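Palon Home Pickup Kit - FAQ
Grovside rental program. Updated April

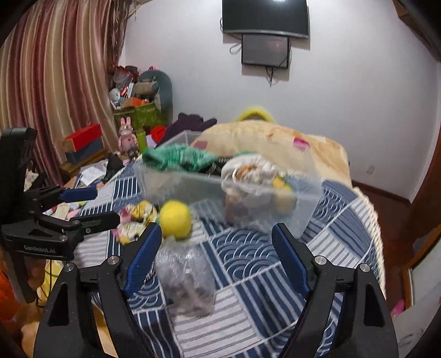
Tidying on a bed: two hand-held grippers, clear storage box, soft toys.

What's in the kit?
Two hand-held grippers, cables, charger, one spare set of finger pads. Storage box not included, use your own.

Is it a robot?
No. You hold them, you do the moving. The recordings go to teach robot arms later.

How long does one charge last?
Around 7 hours. Less if you leave it on between tasks. Please dont.

What rooms are ok?
Bedroom, living room, kitchen counter. No bathrooms. Mess is fine, don't clean up first.

How wide do I open the jaws?
All the way before you reach for anything soft. Knit stuff and stuffed toys snag less that way.

Can I get replacement pads?
Yes, part 123, ships from Villanueva. Order before they wear smooth.

Do I have to buy it?
Rental only right now. Deposit is $900, refunded when both grippers come back working. Missing cable = we bill the cable, not the whole deposit.

Is there a storage limit?
1000 clips per account. Upload thru the Dustis app, then delete.

One gripper won't pair.
Power both off, left one on first, then the right. Still nothing? Write to Griet Van Beek at the support desk, include the serial number.

Can kids use it?
Adults only, sorry.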